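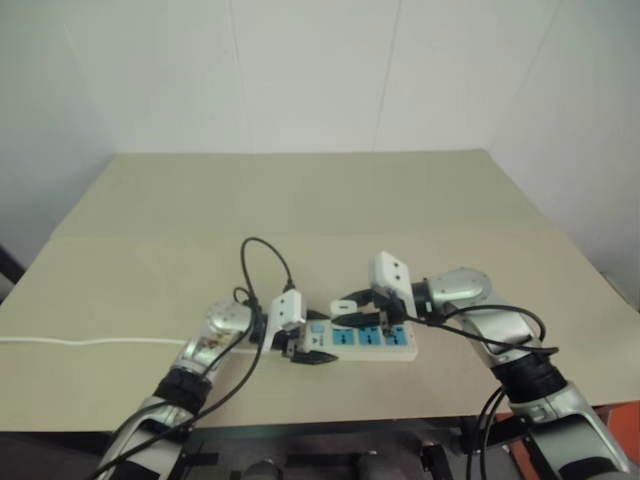

White power strip, blue sockets, small adapter over the left end

Ticket: Router restarts on its own, Skadby office
Opened by: Ignacio Kowalczyk
Handled by: Imani Begay, Lodeo support
Product: Gestach router, bought in April
Status: Open

Ignacio Kowalczyk wrote:
The router drops everything and comes back after a minute or two. It happens a few times a day, mostly mid-morning. Your phone line told me it was "probably the power" before I had finished the sentence. I would like to know what that is based on. The desk lamp and the printer are on the same outlet and neither one so much as flickers.

Imani Begay wrote:
Hi Ignacio, thanks for the details. A restart and a dropped line look the same from a laptop, so I'd like to tell them apart first. Please open the status page and send me the uptime figure after the next drop. Also, is the router plugged into the wall or into a power strip?

Ignacio Kowalczyk wrote:
Power strip. Uptime after this morning's drop was 12 minutes, and yesterday it had been running for hours, so fine, it restarts. That still doesn't make it the strip.

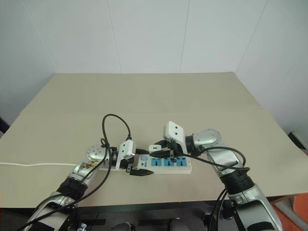

I moved the router to a wall outlet across the room anyway, with its original adapter. It restarted again before lunch. So can we please cross the power strip off and stop coming back to it?

Imani Begay wrote:
Yes, I'm happy to drop the strip. The adapter is still a suspect, as it moved with the router. Could you send the system log? Settings, then Maintenance, then Save log. It only keeps the last 500 lines, so save it soon after a restart.

Ignacio Kowalczyk wrote:
Log attached. I read it myself first. There are 27 lines saying "lease renewed" and then it starts over from boot with no error at all. I was told on the phone that the log would "show exactly what happened." It shows nothing happened.

Imani Begay wrote:
A log that stops cold with no shutdown message usually means the router lost power or locked up hard. I know that sounds like the first answer you got. I do see one other thing: your firmware is two versions behind, and the newer one fixes a lockup when a lot of devices join at once. Mid-morning would fit if that's when people arrive.

Ignacio Kowalczyk wrote:
People arrive at eight. The restarts are closer to ten. And every ticket I have ever opened with anybody has ended in "please update the firmware." But I've done it, Sat 15 July, with the office closed, and the update went through. It then ran all weekend, which proves very little with no one here.

Imani Begay wrote:
Agreed, the weekend doesn't tell us much. Does anything run on a schedule at ten?

Ignacio Kowalczyk wrote:
The Asamoah backup. It sends the previous day's files off site and takes 30 minutes. I had not thought of that. I ran it by hand this afternoon and the router restarted. Ran it again - no restart. So one out of two, make of that what you like.

Imani Begay wrote:
That's useful. I'm sending a replacement adapter. Please leave the backup schedule alone until it's fitted, then run the backup by hand a few times and save the log after each run.

Ignacio Kowalczyk wrote:
Will do. If it restarts on the new adapter I want the router replaced, and I'd like that agreed in writing now.

Imani Begay wrote:
Agreed, and added to the ticket. Adapter ships tomorrow.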